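Filed under: Robot Learning / Methods / Threads
Last updated: 22/01/2020

1/ We finished the write-up of the cutlery study at Orkwood this week. The short version: when you train a sorting policy on demonstrations from hand-held grippers, where the demonstrations are recorded matters more than how many you have. Longer version follows.

2/ Background. The task is simple to state. There is cutlery on a table and a holder at the far end. The policy has to pick up one piece at a time and put it in the holder. No fixed starting layout, no fixed table.

3/ We had two training sets. Set A was 4,000 demonstrations recorded in our own lab at one bench. Set B was 1,000 demonstrations recorded in home kitchens. Same task, same instructions to the people recording, same training code (we call the policy Sirolen, and it did not change between runs).

4/ We tested both on the robot arm in kitchens that were in neither set. 200 trials per policy. A trial counts as a success if the piece ends up in the holder and stays there when the gripper lets go. Anything else is a failure, including pieces that land across the top.

5/ Set B won. It had a quarter of the data and it did better in every test kitchen. The gap was biggest in kitchens with patterned tablecloths and strong light from windows. On our own bench, Set A was still ahead, as you'd expect.

6/ The failures were different too. The Set A policy mostly failed before it touched anything. It reached for the wrong spot or stopped above the piece and hovered. The Set B policy usually got to the piece and then fumbled the grasp.

7/ What a home kitchen view looks like from the gripper, since a few people asked after the July workshop:
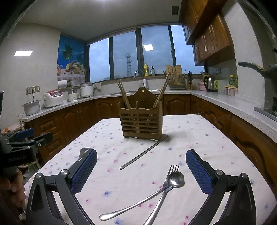 Spoon across fork on a flowered cloth, chopsticks in the holder, blue finger pads at either side.

8/ Crossed pieces are the hard part. With the spoon on top of the fork, the policy has to choose the spoon first. In Set A we had almost no overlaps. People at a lab bench tend to lay things out neatly even when you tell them to scatter them.

9/ Shiny metal is the other problem. The bowl of a spoon picks up whatever light is in the room, so it looks different in every kitchen. We tried random brightness changes on Set A to make up for this. It helped a little and did not close the gap.

10/ Thin pieces are worse than I expected. A metal chopstick lying flat gives the fingers very little to close on. Most people recording at home found the same trick - press one finger pad to the cloth beside it and drag the other one in. The policy picked that up from Set B. It never appeared in the Set A rollouts.

11/ That trick depends on the cloth. On a bare hard table the pad slides and the piece slides with it. We have not solved this. If your tables are all glass or stone, don't read our numbers as a promise.

12/ On the holder: a slatted one is harder to read than a solid cup. You can see the lower ends of things through the gaps, and early versions of the policy went for those. We fixed it by adding demonstrations with the holder already partly full. I would do that from day one next time.

13/ We also ran a mixed set, all of A plus all of B. It beat A in the test kitchens and came out level with B. So the lab data did no harm, but it bought us nothing outside the lab. It took far longer to collect.

14/ One check that matters. We wanted to know if Set B won just from having more people in it. So the team at Olvera recorded a small extra set with many people at one bench. That policy behaved like Set A. More hands in the same room did not do it.

15/ Things we did not test: wet cutlery, drawers, knives of any kind, children's cutlery, anything plastic. Everything here is about single pieces on a table top. The arm used for testing was the same one throughout.

16/ Also not tested: two arms working together. The policy uses one gripper at a time. There is a plan with Olness to look at handing a piece from one gripper to the other, but there are no results yet and I won't guess.

17/ A practical note for anyone collecting this kind of data. Check the calibration every time you change kitchens, before the first demonstration. We lost 2 full days of recording to a camera mount that had worked loose between homes. The videos looked fine. The positions were off by enough to ruin the grasps.

18/ And leave the kitchen alone. Our first instructions asked people to clear the counters. We dropped that after the pilot. The policies trained on cleared kitchens got distracted by kettles and bottles in the test homes - one kept turning toward a faucet.

19/ The paper has the full tables, the per-kitchen results and the list of failures by type. Code goes up once the license is sorted out. The Set B videos need another privacy pass before we can share any of them, so please don't ask for early copies.

20/ Questions are fine in the replies. I'll get to the ones on grasp labeling first, there are already a few.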